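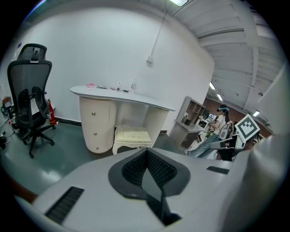

Ximena Pacheco talks about desks the way other people talk about old cars. She runs Mavisen, a small outfit in Perivby that fits out front rooms for offices and clinics, and when I caught up with her in March she had been going since seven and still wanted to talk about curves.

"A straight desk is a wall," she told me. "You walk in and you're already being kept out! Round off the top and people drift up to it. They put their stuff down. They start chatting."

Her current favorite is a white one with a rounded top that runs out to the right. One end rests on a cylindrical drawer unit in cream, the other on a plain flat panel. "I love that it doesn't match itself," she said. "The drum is soft, the panel is dead simple, and then you get those three little gold knobs going down the front. I tried 14 knobs for that drawer unit. My kitchen table was covered."

The part she really lights up about is the space under the top. A small white stool with curved legs tucks right in there, with a floral cushion in pale yellow-green. Big office chairs have their place, she says, and she's happy to have a mesh one with a headrest in the same room, but for a quick two-minute job she'll grab the stool every time.

What about clutter? She laughed. "A desk with nothing on it makes me nervous. Leave your water bottle, leave something pink, fine by me. It's a desk!"

She learned the trade from a cabinetmaker named Wickramasinghe, who had a shop in Arkham and charged her 700 dollars for her first bench - "a fortune, and I still have it." He taught her to sand an edge, then close her eyes and run a hand along it before calling it done.

Next up is a library job with 2 long counters. She's already arguing for round ends.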